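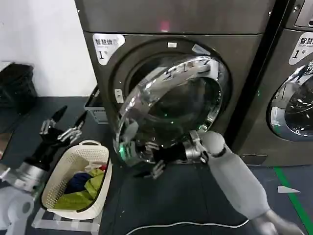 Chapter 6
When the Hand Does Not Let Go

A door is harder for a robot than a shirt. Cloth gives way when it is pulled wrong. A door on a hinge moves along one path only, and an arm that leaves that path pushes against metal.

This chapter follows a fault at the Nileck laundry trial one Wednesday in September. A two-armed robot was told to swing a machine door and release it. The fingers stayed closed. The arm went on to its next position with the rim still in its grip, and the force at the wrist passed 200 newtons before the arm stopped. The limit in the safety plan was 93. 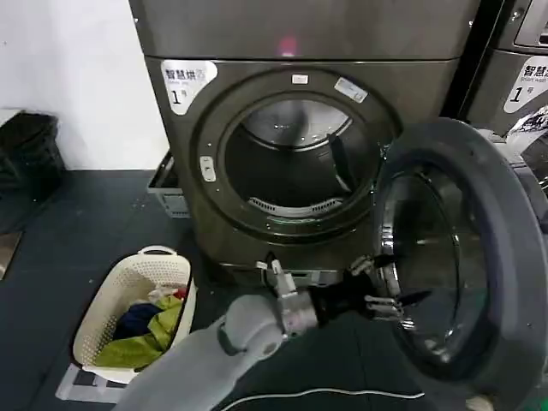 Kazuhiro Minami wrote in the trial log that the limit had been set correctly but was checked only while the arm was idle. His second note was shorter: "Test the stop while it is moving."

The hinge was bent and nobody was hurt. Still, the report lists 2 separate faults – a finger sensor that read open when it was closed, and a force check that ran at the wrong time. Either one alone would have been a small matter.

Section 6.1 covers grip sensing. Section 6.2 covers force limits, using the Koltoten log as a worked case.

Terms to know: release check, force limit, protective stop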